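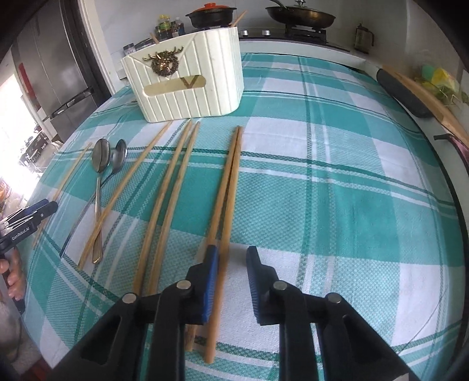

The patient hands of Bundenville

At nine in the morning the kitchen on the second floor is already busy. Juniper Crenshaw stands at the table with a black gripper in each hand and looks at the chopsticks for a moment before she begins. She moves slowly, a little slower than a person who sets the table for dinner. If she goes too fast, she says, the recording is full of small jumps, and a robot that learns from it will jump also.

Crenshaw works for Sunent, a company of 15 people which prepares demonstrations for household robots. Before this she taught pottery to adults, and she thinks the two jobs are close relatives. In both of them you must show a movement many times and still care about it.

The method is simple to explain. There is no robot in the kitchen at Bundenville. The teacher holds the same kind of gripper that a robot would wear at the end of its arm, and does the task herself. A camera on the gripper sees what the fingers see, and the position of the hand is stored together with the pictures. Later a program studies many of these recordings and tries to find what they have in common.

Chopsticks are a favourite subject here, and also the most hated one. They are thin and light, and they roll. When two of them lie side by side, the jaws must come down between the one you want and the one you don't want. Spoons are easier at the handle and difficult at the bowl, where a polished surface can confuse the camera. On a cloth with a strong pattern, everything becomes one step harder again. Sunent changes the cloth often for this reason.

"The first week I was squeezing everything," Crenshaw told me. "With your own fingers you feel when it is enough. With the gripper you feel some of it, through the handle, but you must learn to listen."

I was allowed to try. I took hold of a chopstick on my fourth attempt, lifted it, and turned it so far that it pointed at my own chest. Crenshaw was kind about this. She told me that my failed attempts could stay in the collection with a label, and that the engineers like to have a few of them. I picked up a spoon next and felt much better about myself.

A full task is short. The teacher collects the chopsticks and spoons, brings them together, and lays them down in order. One good recording takes less than a minute. In May the kitchen produced 1,293 recordings of table tasks, of which 147 were sent back by the reviewers. The usual reason is a hand that goes outside the view of the camera.

Not everybody in this field works in this way. At Lalside, two hours to the north, the teachers sit in front of a screen and drive a real arm from a distance. Their project, Ochoa, has the advantage that every movement is certainly possible for the robot, because the robot itself has made it. The disadvantage is time. A driver at Lalside told me that a task of one minute by hand can take her five by remote control, and that her shoulders hurt in the evening. She can also use only the kitchen where the arm is bolted to the floor, while a pair of grippers fits in a rucksack.

Crenshaw has carried hers into flats, a school canteen and once her sister's caravan. She prefers kitchens that people really cook in. There is always a pan on the stove and a bottle of oil standing where you want to put your elbow, and she doesn't tidy these things away – the robot will have to live with them too.

She does up to 400 repetitions of one task before she asks for another. I asked if she ever sets the table in this careful way at home. She said that her husband does it, and that the spoons are always on the wrong side.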